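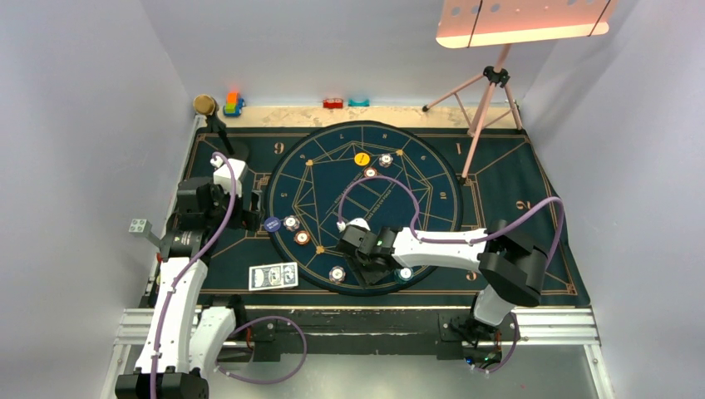
The Gronard House Rules project is looking for people in Handton and the villages nearby to talk to us about the card games they played at home. We want to record how families and groups of friends changed the rules of ordinary games, who settled the arguments, and what was played for.

You don't need to be good at cards. You may not have played for years. We would like to hear from people who learned from a grandparent, played in a works canteen or on nights at a hospital, or moved here from another country and brought a game with them.

## What taking part involves

Each person comes to 2 sessions at the Dekberg Rooms, Handton. The first is a recorded conversation with Emlyn Bellis or Yaqin Yuan. In the second you teach your game to a small table of other participants, and we take notes on how you explain it.

No money is played for at any point. Tea, coffee and a sandwich lunch are provided.

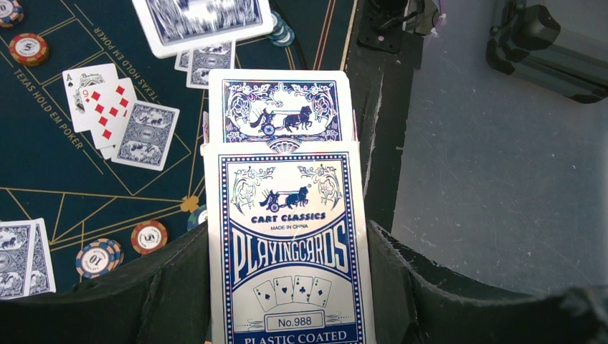

If your game needs a stripped pack, a second joker or a particular way of scoring, tell us on the form and we will have it ready. Old score books are very welcome — we can copy them while you wait and hand them straight back.

## Who can apply

- Anyone aged 18 or over
- People who can get to Handton in July (bus and train fares are refunded)
- Pairs and families, but please fill in one form each

We can hold the conversation in English, Welsh or Mandarin. For other languages, ask and we will try to find an interpreter.

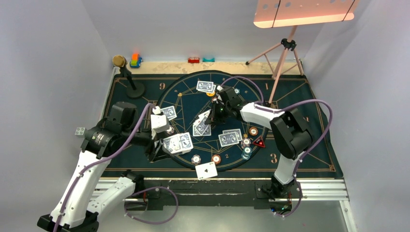 Guangming Hao wrote to us after the first round: "I thought I had nothing to tell. Then I started on my uncle's rule about the last trick and talked through the whole tea break. Bring a relative if you can, because mine remembered it quite differently."

We can take a relative or friend along with you, as long as they let us know beforehand.

## Payment and recordings

Participants receive a £30 shopping voucher after the second session. Recordings are kept in the Liao Collection at Gronard, under your own name or another one you choose. You can ask for yours to be removed up to 3 months after the session.
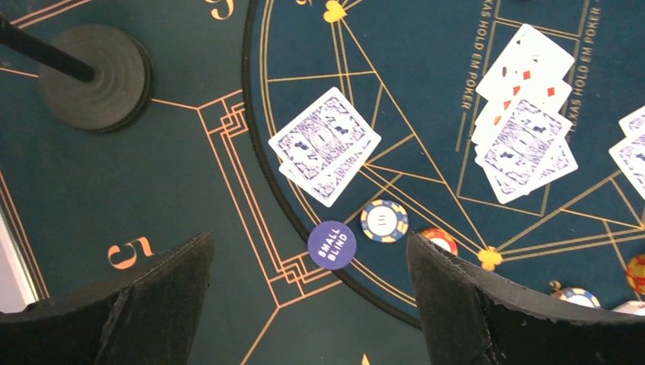

The rooms are on the ground floor, with step-free access from the car park side. There is a hearing loop in the larger room only, so say if you need it and we will book you in there.

## How to apply

Ask for a form at the Dekberg Rooms desk, or write to Stavros Omerović, House Rules, Gronard, PO Box 1096, Handton. Give your name, a phone number and the game or games you have in mind. A line or two is enough. We reply to everyone within 7 days of getting the form.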